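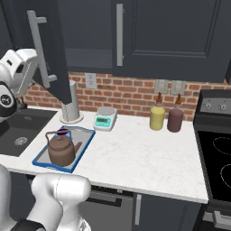 Okay, I have fallen hard for loose-leaf tea and I need to talk about it – thread! It started with one bag of smoky black from the Hustbridge market in April. I used to think tea was brown water for sick days. Now I look at a round-bodied brown pot with an arched handle, sitting on its blue-rimmed tray, and I get a little thrill.

First thing I learned: leaves need room. I'd been cramming them into one of those tiny metal balls and wondering why everything tasted like hay. Let them float free and strain when you pour. Huge difference!!

Second: green tea does not want boiling water. Nesrin Erdem told me this years ago and I ignored her. Sorry, Nesrin, you were so right. I let the water sit a bit now and the bitterness is gone.

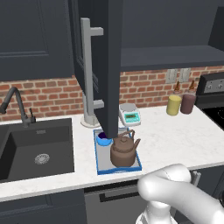 Oolong is where I lost my mind. You can steep the same leaves again and again, and each cup is different – I got six out of one batch and the fourth was the best, all peaches and toast. For this kind of thing I love a tray setup, pot in front and a little blue bowl tucked in the back corner. Small bowls are great for sipping too, you get way more of the smell.

Next up is a white tea Recep Ersoy keeps raving about. I have 21 grams on the way and zero patience.

Tell me your favorites, especially anything roasted! And if you've got a good cold brew method for summer, please send it over.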